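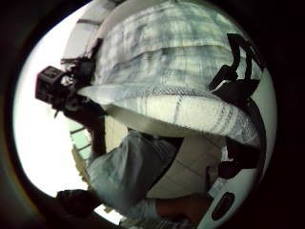 2024年6月7日，给 Jenano 手持夹爪重新整线、调支架。起因还是老毛病：录布料的时候，Jakalen 里的画面隔一会儿就顿一下，顿完时间戳跳一截，后面的数据跟夹爪开合就对不上了。我一开始怀疑电脑，换了台机器照样顿，又怀疑是存盘太慢，把预览关掉也没好，绕了一圈才老老实实回来看硬件。小黑方块相机是斜着装在黑支架上的，支架这一圈有塑料件也有金属件，棱角多得很，格子布的尖角一凑过来就跟它挨到一块儿；相机底下还垂着一小截黑的，不管是线还是带子，我都不想让它这么晃荡着，布一裹上去，谁挂住谁都说不准。所以今天的活儿分两块，先治线，再治支架。

先说线。原来的走法是从相机插头出来直接往下，绕过手柄再接到主机，中间只有一个扎带，扎在手柄中段。毛病就在这儿，手腕一翻，扎带以上那段全靠插头拉着。我拿着空爪子翻了几十下手腕，盯着 Jakalen 的状态栏看，往里翻的时候基本没事，往外翻到底就掉帧，跟插头受力的方向完全对得上，看到这个我心里就踏实多了（总比那种怎么都复现不出来的毛病强！）。

改法很土：插头出来先留一个小弯，贴着支架背面走，扎第一道；转到手柄上扎第二道；一共就这2道，别再多加了。上回我自己手痒扎了一长串，线硬得跟棍子一样，手腕都转不利索，录完胳膊酸了一晚上。扎带头剪平，剪完用手指肚摸一遍，有毛刺就拿细砂纸蹭两下，不然勾布。勾过一次，那块布抽了丝，后来只能当擦桌布用。

线本身也换了。旧的那根外皮没破，我量了通断也是通的，可是靠近插头那里一弯就顿，留着只会害人，已经贴上红胶布扔进废线盒，大家别再捡出来用啊。新线是 Devadiga 的那种软皮线，标称弯折2,000次。我对这个数没什么信心，我们这种用法又翻又拧，跟人家台架上规规矩矩来回弯是两码事，先用着看吧。到手以后先别急着装，松松地盘着放一会儿，让它自己把卷着的劲儿卸掉，盘的时候顺着它原来的弯，反着盘会打死结。

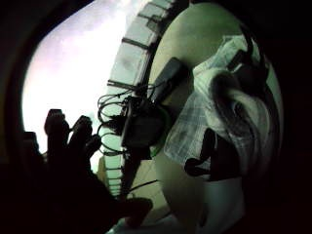

线头线尾我都做了记号，相机那头缠白胶布，主机那头什么都不缠。以前两头长得一模一样，桌上一堆黑线搅在一起的时候，顺着摸半天摸到的是电源线，烦死了。电源线跟数据线也请分开走，尽量别绕在一个圈里，收工的时候各盘各的。

再说支架。松的地方是夹住相机的那块转角件，用手掰能感觉到一点点晃，声音很轻，贴着耳朵才听得见。拆下来看，螺丝孔边上磨出了一圈亮印子，估计晃了有一阵了。孔还没变形，我就没换件，加了一片薄垫片，螺丝上抹了点可拆的那种螺纹胶。顺序记一下，下次省得再想：几颗螺丝都先带上、不拧死，相机摆到位，对角轮流拧紧，最后再回头过一遍。直接把一颗拧到底，相机准歪，我试过，歪得还挺明显。

角度这件事我犹豫了好久。往下压一点，夹爪尖看得更清楚，可是前面的东西就少了；往上抬一点，白天窗户的亮光就占掉一大块，手一伸进来整个成了黑的。Lamitz 那批任务全是软东西，布啊带子啊，我觉得爪尖比远处要紧，就往下压了5度。曝光先锁住再录，让它自动的话，爪子一转向窗户，布上的格子纹马上就暗下去，转回来又慢半拍才亮，后面对齐的人看了要骂的。窗帘拉一半也行，不过拉一半的时候桌面上会有一道明暗交界，自己权衡吧，我今天没拉。

装完重新标定了一遍。标定板还是那块旧的，边角有点翘，我拿两本厚书压了一会儿才用。采图的时候慢一点，画面边上弯得厉害，所以板子要特意往四个角送，光在中间晃是没用的。第一遍我就犯懒了，角上采得少，出来的结果边缘明显拉扯，老老实实重来，第二遍就正常了。参数文件存在 Jenano 的目录里，旧的没删，改了后缀，万一哪天要回头处理老数据还得用它。

然后是镜头。镜头上有个指印，应该就是我拆支架的时候按上去的。先用气吹，再用镜头布从里往外转着擦，别哈气，也别拿录数据用的布顺手一抹（说的就是我自己）。擦完对着窗户看一眼，有没有一层雾蒙蒙的光晕，很容易看出来。

爪子内侧的软垫这次没换，纹路还在，只拿湿布擦了灰，晾干再合上。开合的滑轨加了一丁点脂，棉签头蘸一下就够了，多了会蹭到布上，浅色的布一道黑印洗都洗不掉。加完空合几下，把挤出来的擦掉，手感顺了不少，之前合到底前面有一小段发涩，现在没有了。

下午试录，照着平时的动作来，抓、提、翻、放，翻的时候我故意往外翻到底，专门欺负那根线。Jakalen 里录了126段，掉帧的没有，时间戳跟夹爪开合也对得上。中间停过一次，是我自己把主机那头踢松了，跟线没关系，插紧就接着录。那一头现在还是光秃秃地插着，没有固定，我想弄个小卡子卡在桌沿上，手边没有合适的，先拿胶布凑合。

给接着用的人留几句。开录前往外翻手腕到底，看一眼状态栏，几秒钟的事。用完别拎着线提夹爪，拎手柄。支架那几颗螺丝上了胶，觉得松再动，没松别手痒去拧。背包带、布料什么的别跟夹爪堆在一起放，带扣卡进支架缝里特别难弄出来。线每次连着录最多2小时就让它歇歇，摸摸插头烫不烫，烫就先停。

还没做的：桌沿卡子，转角件的备件，还有旧数据里顿过的那些段要不要重录，我倾向于重录，等看完时间戳再定。软垫的备件盒也空了，6月里得补上。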